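Ninow opens its packing room for a winter of parcel nights

For release: June

I've run Ninow out of the old bakery on Damari Street for long enough to know what my neighbours grumble about, and it's posting stuff. The boxes cost too much, the tape runs out, and the kitchen table's covered in homework. So from this month we're opening our packing room to anyone in town who needs to wrap something and send it off. Come on in!
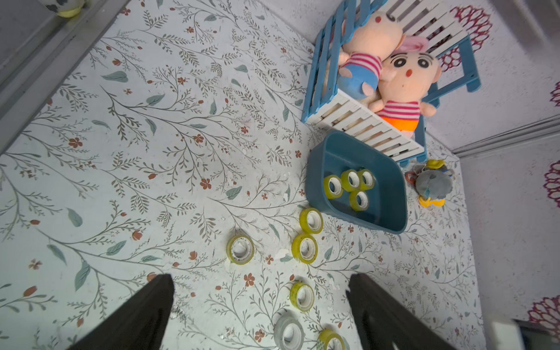

Tape rolls on the floral covering at Ninow.

It's $3 a visit, and that gets you a spot at a table, paper, string, tape and as many second-hand cartons as you can carry. We've got 600 of them flattened and stacked in the back, most of them from Bovico, the homewares shop next door (they were paying to have them taken away, which seemed a bit mad to all of us).

Doors open at 5 pm and we'll kick you out at 8. The room holds 60 people, though I'd be thrilled with half that on a cold night.

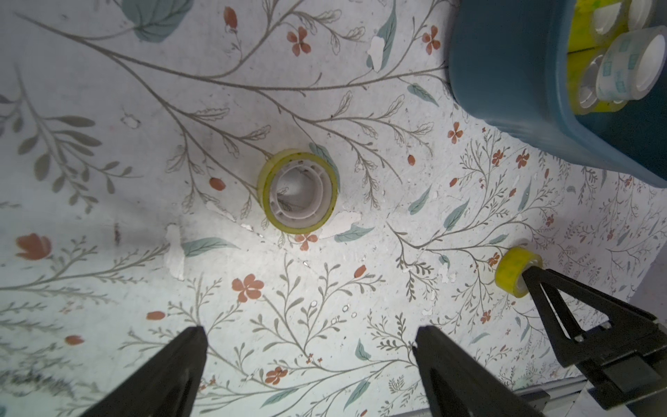

I should say where the idea came from. Last winter we did a trial run for people sending presents overseas, and 82 parcels went out the door. One was a teapot wrapped in three jumpers. I've had my fingers crossed for that teapot ever since.

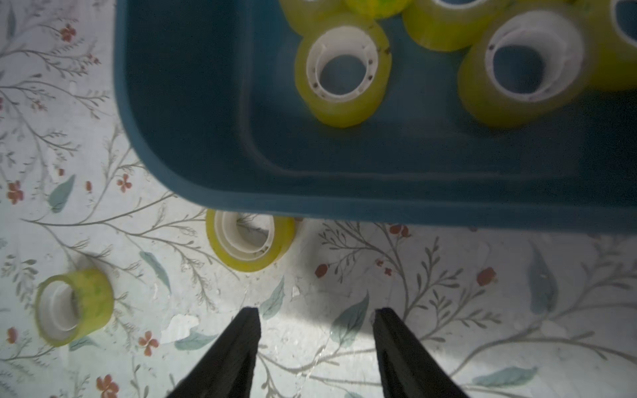

Yellow-green tape, in the bin and out of it.

Katayama, our local courier, will do a pickup at closing time, so you can leave your parcel with us and go home for tea. You pay them their normal rate and we don't take a cut. Please bring the full address, postcode included, and a phone number for whoever's getting it.

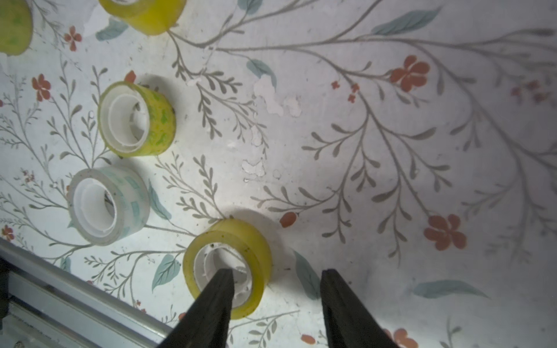 If you've got clean cartons or bubble wrap at home, we'd love them. Drop them at the side door any morning before 11. No polystyrene beans, please, I'm still finding the last lot behind the heater.

For bookings or a chat, ring the shop or pop in.

Recent news from Ninow
- Bovico and Ninow swap shopfronts for a weekend
- New winter hours on Damari Street
- Katayama adds a late pickup
- String, twine and ribbon: our offcuts sale is back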